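The simulation subgroup of our club now meets in the room behind the machine shop, and since I am the one who keeps the log, most of this post is lifted from it. Readers who only care about the drivetrain team can skip to next month.

## Where the project stands

The task for the Plakmont student challenge is tabletop sorting with a two-arm robot. The organizers supply a robot model and a loader. Each team supplies the controller and, for the first round, its own rooms. The robot has to approach a table, pick up objects named in a list, and place each one on a target. The first round runs entirely in simulation. The teams that go through get time on hardware at Jostcombe in the spring.

We have 5 people. Two work on grasping, two work on the base and the planner, and I build rooms and run the batch jobs. Monique Cordier is our faculty contact and signs for the compute hours.

Last month's total was 661 episodes. An episode is one run from spawn to timeout or success. That is less than I planned for, and the shortfall comes from a bug that ate most of a week.

## The spawn bug

For four nights the batch jobs finished much faster than they should have. The success rate was also zero, which I put down to a bad merge in the planner. It was Sioned Yorath who opened the logs and noticed that the inertial readings were wrong from the first time step. Gravity was pointing partly sideways in the body frame before the robot had moved at all.

The cause was a quaternion order mismatch. Our room files store orientation as x, y, z, w. The new version of the loader reads w first. For a robot spawned with a plain heading and no other rotation, the swapped order turns a yaw into something else, and how bad it looks depends on the heading. Rooms where we had left the heading at a half turn failed in one way, rooms at a quarter turn in another. I had been testing in a single room and had fixed that one by hand months ago without writing down what I did. That entry is now in the log, late.

The fix was a one-line reorder in the export script plus a check that refuses to write a file if the robot's up axis is more than a few degrees off vertical. The check should have existed from the beginning. It takes no measurable time.

The lost runs were deleted. I kept two of them as test cases for the new check.

## Camera roll is a separate setting

While fixing the above I found that we had two sources of tilt in the project and had been using one word for both. The first is the body pose, which was the bug. The second is the view roll we apply on purpose as part of randomization. The grasp team trains its object detector on views rotated well past anything the robot should meet in normal use, and they report that the detector holds up better when the base stops hard and the torso rocks.

I was skeptical and asked for numbers. We ran the same 126 validation views through both detectors, one trained with roll and one without. The one trained with roll missed fewer thin objects. The difference on bulky objects was too small to argue over. I have left the roll setting on.

In the config these are now called `body_pose` and `view_roll`. If you have a branch older than Friday, rebase it before you submit a job, or the exporter will complain about an unknown key `tilt` and stop.

## Object sets

Every room draws from a shared pool of meshes. The early rooms used blocks and cans, and everything we trained on them worked well on blocks and cans. Sioned argued for a pool with awkward shapes in it, and she was right about that.

The current pool is sorted by how the gripper has to approach:

- **Thin and straight.** Pencils, pens, sticks. The fingers have to come down close to the tabletop, and a small height error means they close on nothing.
- **Long with an off-center mass.** The sword is the main one. A grasp at the middle of the blade tips toward the hilt when lifted.
- **Flat.** Mats and cards. We do not try to lift the mats yet. They act as targets.
- **Irregular.** The bird is the worst of these. Its collision shape is a convex hull, so the physics engine treats the space between wing and body as solid, and the fingers stop short of what the renderer draws.

The bird problem can be solved by splitting the mesh into several convex parts. I did this with the default settings, got far too many parts, and the simulation slowed to a crawl. A second attempt with a cap on the part count is better. I still need to check the wing tips.

Bermúdez, which is what we call the planner branch (the server it first ran on had that label, and nobody has renamed it), now takes the approach class as an input. Before that it tried the same top-down approach on everything.

## Rooms

Rooms are made from a short text file: wall finish, floor material, door position, table size and which side the table stands on. Extras such as a picture on the wall are there to give the detector something to be wrong about. The door is fixed shut in all first-round rooms because the rules do not require passing through it, and a hinged door adds a joint to simulate.

The table side matters more than I expected. With the table on the left, the right arm has to reach across the body, and the planner often chose to turn the whole base when the left arm could have done the job alone. We added a cost for base rotation. It now turns less and picks the nearer arm more often, though there are still cases where it starts to turn, changes its mind, and turns back.

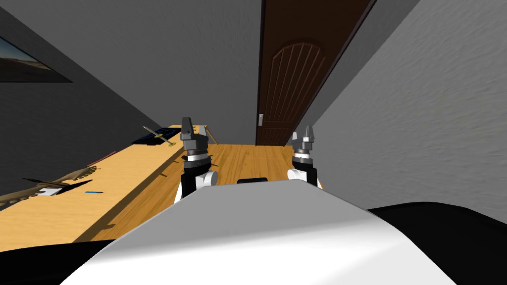

**Filed under:** Robotics Club / Simulation / Room Logs

The room with the long light-wood table and the plank floor is the one I use most for checking a change. It has something from each approach class on the table: the pencil and the pen, the sword by the dark mat, and the bird at the near end. With the view rolled this far the door and walls are no help as a vertical reference, so a detector that has learned to lean on them tends to show it here first.

Both grippers are in view as well, which lets the grasp team check their self-mask. The mask has to remove the robot's own fingers from the detector input. An earlier version left a strip of fingertip behind, and the detector called it a pen with high confidence.

## Open items

1. Finish the part cap for the bird mesh and rerun the irregular set.
2. Move the sword's center of mass to match the mesh. It is currently a value I typed in.
3. Decide whether to keep the Sillari contact model. It is more stable with thin objects and slower with everything else.
4. Write down the table height range. The rules give one, and our rooms use a narrower one for no reason I can find in the log.
5. Add a seed to the file name of every run. I have asked for this twice and will now do it myself.

Item 3 needs a decision before the next batch, and it needs all of us in the room. If you have timing results from your own machine, put them in the shared sheet with the commit hash next to them. Results without a hash will be left out of the comparison.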